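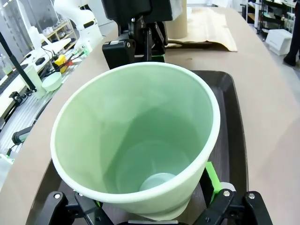

제9권 57쪽

그림 3. 손목 카메라 입력 한 장. 아래쪽 그리퍼가 민트색 원뿔형 컵을 잡고 있고, 맞은편 팔의 그리퍼는 컵의 먼 쪽 테두리 뒤에서 조(jaw)가 열린 상태. 컵 안쪽 바닥까지 보인다. 표기는 본문 4.2절을 따름.

4.2 손목 시점만으로 하는 양팔 컵 전달

앞 절에서는 외부 카메라가 있는 조건만 다뤘다. 여기서는 외부 카메라를 뺀다. 남는 입력은 양쪽 손목 카메라와 관절각, 그리퍼 개폐값. 깊이 정보 없음. 힘 센서도 없음.

과제는 Urero 묶음 중 컵 전달 항목이다. 한쪽 팔(이하 주는 팔)이 컵을 잡아 들고, 다른 팔(받는 팔)이 테두리 쪽을 잡은 뒤 주는 팔이 놓는다. 말로 쓰면 간단한데 학습시켜 보면 그렇지 않다. 문제는 대부분 가림에서 나온다. 주는 팔의 손목에서 보면 컵이 화면 중앙을 크게 차지하고(그림 3), 정작 컵 바깥벽의 아래쪽은 화면 밑으로 빠진다. 손가락 패드가 벽에 닿은 부분은 오른쪽만 보인다. 정책이 파지 상태를 직접 볼 방법이 별로 없다는 뜻.

대신 볼 수 있는 것이 둘 있다. 하나는 테두리의 타원. 컵이 기울면 타원의 장단축 비가 바로 변한다. 다른 하나는 안쪽 바닥의 작은 원이다. 그림 3에서 바닥 원은 컵의 중앙보다 아래쪽에 놓여 있는데, 테두리 타원 중심과 바닥 원 중심을 잇는 벡터가 손목 좌표계에서 본 컵 축 방향을 꽤 잘 대신한다. 이후 이 벡터를 축 단서라 부른다. 별도 검출기를 붙이지는 않았다. 인코더 중간 특징에서 축 단서를 회귀하는 보조 손실 하나만 추가했고, 추론 때는 그 헤드를 떼어 낸다.

4.2.1 데이터

학습에는 Usuga 시연 집합을 썼다. 양팔 원격조작 시연 3,312개. 컵 말고 그릇, 용기류도 섞여 있으나 전부 그대로 넣었다. 컵만 골라 학습한 경우는 부록 B 참조. 결과만 적자면 컵만 쓴 쪽이 더 빨리 수렴하고, 새 배치에서 더 빨리 무너진다.

축 단서 정답은 수작업으로 500장에 찍었다. 테두리 위의 점들과 바닥 원의 중심. 바닥이 안 보이는 프레임은 제외하고 마스크 처리. 나머지 프레임에는 이 500장으로 학습한 작은 회귀기의 출력을 의사 라벨로 썼다. 의사 라벨 품질이 나쁜 구간이 있는데, 주로 받는 팔의 그림자가 컵 안으로 들어오는 때다. 따로 거르지 않았다. 걸러 본 판이 하나 있었으나 차이가 작아서 본문에는 싣지 않음.

라벨링 기준은 Efraín Arango가 정리한 문서를 따랐다. 테두리 두께가 있는 컵은 바깥 윤곽이 아니라 안쪽 윤곽에 맞춘다. 초기에 이 기준이 섞여 있었고, 섞인 상태로 학습하면 기울기 추정이 한쪽으로 밀린다. 다시 찍은 뒤 사라졌다.

4.2.2 배경과 방해 물체

배경은 정리하지 않았다. 그림 3만 봐도 갈색 트레이, 구겨진 크라프트지, 세워 둔 판지 원통이 같은 화면에 들어와 있고 왼쪽 슬롯 플랫폼 쪽에는 컵과 색이 비슷한 연녹색 작은 그릇까지 있다. 이 그릇이 중요하다. 색만으로 컵을 찾는 특징은 여기서 걸린다. 실제로 보조 손실이 없는 기준 모델의 어텐션 맵을 뽑아 보면 컵에 절반, 그릇 쪽에 나머지가 퍼지는 경우가 있었다. 축 단서를 넣으면 테두리와 바닥으로 모인다. 정성 관찰이고 정량화는 안 했다.

색 증강은 채도와 색상 모두 적용. 다만 손가락 패드의 밝은 녹색이 증강 후 컵 색과 겹치는 일이 생겨 색상 쪽 폭을 줄였다. 줄인 폭은 표 4. 이 설정을 양쪽 모델에 똑같이 썼다.

자르기(crop) 증강은 넣었다가 뺐다. 화면 아래쪽이 잘리면 그리퍼 링크가 사라지고, 정책이 자기 손 위치를 잃는다. 관절각이 입력에 있으니 괜찮을 줄 알았는데 그렇지 않았다. 원인은 아직 모름.

4.2.3 정책과 제어

정책 본체는 Plekora 그대로다. 행동 묶음 예측, 두 팔의 행동을 한 번에 출력. 바꾼 것은 입력 구성과 보조 헤드뿐. 두 손목 영상은 같은 인코더를 공유하고, 팔 구분용 임베딩을 더한다. 공유하지 않는 판도 돌려 봤는데 시연 수가 이 정도일 때는 공유가 낫다.

놓는 시점이 따로 문제였다. 주는 팔이 너무 일찍 열면 컵이 떨어지고 너무 늦으면 두 팔이 서로 당긴다. 별도 규칙은 두지 않고 개폐값도 정책 출력에 맡겼다. 대신 개폐 전환 부근 구간의 손실 가중치를 올렸다. 가중치를 더 올리면 이번엔 조를 여닫기를 반복하는 떨림이 나온다. 최종값은 검증 시연에서 떨림이 없는 가장 큰 값으로 골랐다.

제어기는 Drurnine 하위 제어기. 이득은 4.1절과 같음. 두 그리퍼가 가까워질 때의 충돌 검사는 켜 두었고, 검사가 작동해 멈춘 시행은 실패로 센다.

4.2.4 결과

평가는 500회 시행. 컵의 시작 위치와 방향은 매번 바꾸고, 트레이는 고정. 제안 모델의 실패는 57회였다. 그중 낙하가 9회, 나머지는 파지 어긋남과 충돌 검사 정지다. 기준 모델의 수치와 조건별 분해는 표 5에 있다. 기준 모델은 낙하보다 접근 단계에서 많이 실패해서, 놓는 시점만 비교하려면 접근에 성공한 시행만 따로 봐야 한다. 표 5의 아래 단이 그것.

낙하한 시행은 로그를 전부 다시 봤다. 공통점이 하나 있다. 받는 팔이 테두리에 닿기 직전, 그 그리퍼가 컵 안쪽 바닥을 가린다. 바닥 원이 사라지면 축 단서도 불안정해진다. 그림 3 같은 배치에서는 그리퍼가 먼 쪽 테두리 뒤에 있어 바닥이 그대로 보이고, 이런 프레임에서는 추정이 안정적이다. 그리퍼가 테두리를 넘어 앞으로 나오는 경로에서 문제가 생긴다. 시연자마다 접근 경로가 달라 두 경우가 데이터에 섞여 있고, 정책은 둘 다 배운 것으로 보인다.

파지 어긋남은 경우가 좀 다르다. 컵 벽이 원뿔형이라 잡는 높이가 조금만 변해도 필요한 손가락 간격이 바뀐다. 바깥벽 아래쪽이 주는 팔 시점에서 안 보이니 보정할 근거가 없다. 받는 팔 카메라가 이를 보완해 줄 것으로 기대했으나 접근 후반에는 그쪽 화면도 컵 외벽으로 거의 덮힌다. 접촉 정보가 있어야 풀릴 문제로 보고 이 논문에서는 더 다루지 않는다.

4.2.5 절제 실험

보조 헤드 제거, 바닥 원만 사용, 테두리만 사용. 이렇게 비교했다(표 6). 테두리만 써도 기울기의 크기는 잡힌다. 방향이 틀린다. 타원 하나로는 컵이 카메라 쪽으로 기울었는지 반대쪽인지 구분이 안 되기 때문이고, 바닥 원이 들어가야 부호가 정해진다. 바닥 원만 쓰면 가림에 약하다. 예상한 대로의 결과.

의사 라벨 없이 수작업 라벨만 쓴 판은 학습 초반에는 더 좋다가 뒤에서 역전됬다. 라벨이 있는 프레임이 접근 초반에 몰려 있던 탓으로 추정한다.

투명 컵은 평가에서 뺐다. 테두리와 바닥이 겹쳐 보여 라벨 기준 자체가 성립하지 않는다. 손잡이가 달린 컵은 5.1절에서 같은 가중치로, 재학습 없이 평가한다.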